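From: Orsolya Borbély
To: Household Automation Discussion List
Subject: Re: Readiness of laundry handling for residential facilities

Dear colleagues,

On the 14th, Chidubem Uzor wrote:

> The Drostthorpe residence processes 583 loads of laundry in a
> typical month, and its director has asked whether any part of
> that work could be given to a machine within the next budget
> period. Folding has been discussed on this list at length. I
> would be grateful for views on the earlier steps: sorting,
> measuring detergent, loading, and starting the cycle. Are we
> in a position to recommend anything?

I am replying on behalf of the evaluation group at Molen. Our position is that no part of the laundry process should be recommended for unattended use at this time. The reasons differ from step to step, and the director may find it useful to have them set out separately.

Loading is the most advanced of the four. Towels and bed linen can be moved from a bin to a drum with acceptable results, provided that the bin is always in the same place. Small items remain a difficulty. Socks are left behind, and a machine that cannot tell that a sock has been left behind will report the task as complete.

Sorting depends almost entirely on the rules of the house. Tímea Mészáros has pointed out that the Drostthorpe staff sort by resident first and by color second, and we know of no system that handles the first requirement without tags sewn into each garment.

Measuring detergent is commonly assumed to be the simple step. We do not share that view. A jug changes weight as it empties, the cap must be removed and put back, and the cup is small and easily tipped. The work also takes place among whatever else is kept on top of the machine. 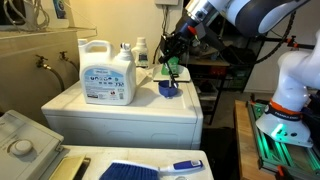
For this reason we would ask that any supplier approached by Drostthorpe be required to demonstrate dosing in the residence's own laundry room, with the shelves and surfaces left as the staff keep them. Mimier has agreed in principle to such a visit in July. Halász has so far offered only a demonstration at its own site – we have asked them to reconsider.

Starting the cycle needs no robot. A washer with a timer or a remote start will do it.

Quang Thái is revising the trial protocol and will accept comments through the list. Please note that section 3 now requires a written record of every intervention by staff, including those lasting only a few seconds.

With kind regards,

Orsolya Borbély
Evaluation Group, Molen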